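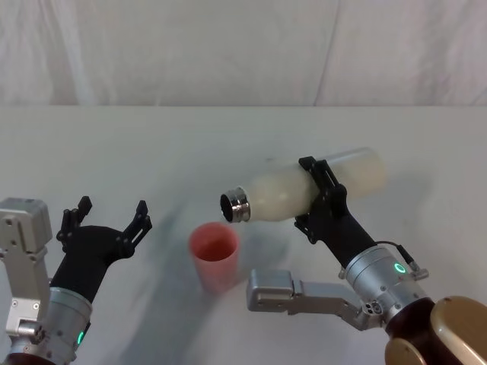
Home Kitchen Sewing Around the House Archive Contact

Last updated 23 Jan 2024

I have been drinking out of plastic tumblers since I was old enough to hold one, and I'm not planning to stop, no matter how many nice glasses my relatives give me. I mention this because the cup cabinet finally got its big clear-out over the weekend (I'd been threatening to do it since July!) and the red one survived. Of course it survived. It's the best cup in the house.

If you've been reading for a while you know the cabinet I mean. It's the one to the left of the stove with the door that swings open by itself, and everything that holds a liquid gets shoved in there. Mugs, tumblers, travel bottles, the gravy boat for some reason. You open it and you put a hand up to catch whatever is coming.

So back to the red tumbler. It's more of a pinky red if I'm being fair to it, and darker on the inside, almost orange when you look down into it. Matte on the outside. Tall, narrower at the bottom than the top, and I cannot tell you how much better that is for a person with small hands than a straight-sided glass. I bought it at the Sutora store in Sturville back when they still had the housewares aisle by the registers, and I think it was part of a set, but I have no idea where its brothers and sisters went. Picnics, probably. I lose a lot of things at picnics.

It gets iced tea in summer and plain water the rest of the year. I don't put coffee in it. I did once and it tasted like coffee and then so did the water for days, so lesson learned there. Baking soda and warm water overnight took care of it, if you ever do the same thing.

My sister thinks drinks taste worse in plastic. She said this while drinking from my plastic. We've agreed to leave it alone.

The other thing I want to talk about is the bottle, because this is where I went back and forth so many times that my husband left the room. It's the cream one with the chrome neck. I've had it for years and I love looking at it. It's that soft off-white that goes with everything, and then you get this shiny neck with the ribbed rings, and the whole thing looks like it belongs on a much fancier counter than mine. 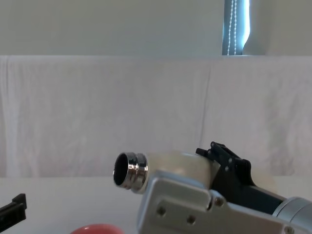 The trouble is that I never, ever use it. It holds 22 ounces, so it's too small for a day out, and it's too tall for the cup holder in my car. The mouth takes ice cubes if they're the skinny kind, but our freezer makes the fat ones. And the neck needs drying with a cloth every single time or it gets those chalky water spots (our water is terrible, everybody in Sturville will tell you the same).

So I put it in the donate box. Then I took it out. Then I put it back in and covered it with a dish towel so I'd stop looking at it, and then at bedtime I went down and took it out again!

What settled it was a phone call with Yoshinori Kamata, my old neighbor from the apartment days, who I was calling about something else entirely. I was complaining about the bottle and he asked why it had to be for drinking. He keeps his olive oil in one and has for ages. Well. I felt pretty silly. I don't think I'd want oil in mine, I'm a slob with oil and I'd have a ring on the counter by dinner, but it would be so pretty with a few stems in it. Dried ones even, so there's no water to worry about. I've got a bunch of dried statice hanging in the laundry room with nowhere to go.

I haven't done it yet. I'll let you know how it looks.

What did leave the house: the travel mugs with no lids, and the lids with no travel mugs, which I had apparently been keeping in case they met each other. The promotional bottle from the Kodel open house that always smelled like a garden hose. The glass mugs from my aunt, which are beautiful and burn my fingers. A sippy cup. My youngest is in high school. I did get a little teary over that one, I won't lie, and then I put it in the box anyway, and then my husband took it out, so I suppose we own a sippy cup.

I washed the shelves while they were bare and put down new liner, the ribbed kind that you cut to size with scissors. It says you don't need adhesive and so far that's true. Tumblers are on the bottom shelf now where I can reach them, mugs in the middle, and the top shelf is for the stuff that comes out at Thanksgiving. The gravy boat is up there. I'd like to say the door stays shut now but it still swings open by itself. I think it's the hinge. I've tried tightening it and all that happened was it started squeaking too.

A few of you asked last time how I get stains out of light plastic and light-colored bottles. For me it's the baking soda paste and an old toothbrush, and go easy around the metal. Rinse it more than you think you need to. Denture tablets work nicely on the insides of anything too narrow for a brush, drop one in with warm water and go do something else for a while. I haven't had much luck with vinegar. It gets rid of the smell but then you have the vinegar smell.

Next up is the drawer under the oven and I'm dreading it. There are pan lids in there I don't recognize. If anybody has a good system for lids, please tell me in the comments, and if it involves buying a rack, tell me which rack, because I've bought two already and they're both in the drawer.

Get new posts by email! Enter your address below to join the newsletter. Unsubscribe any time.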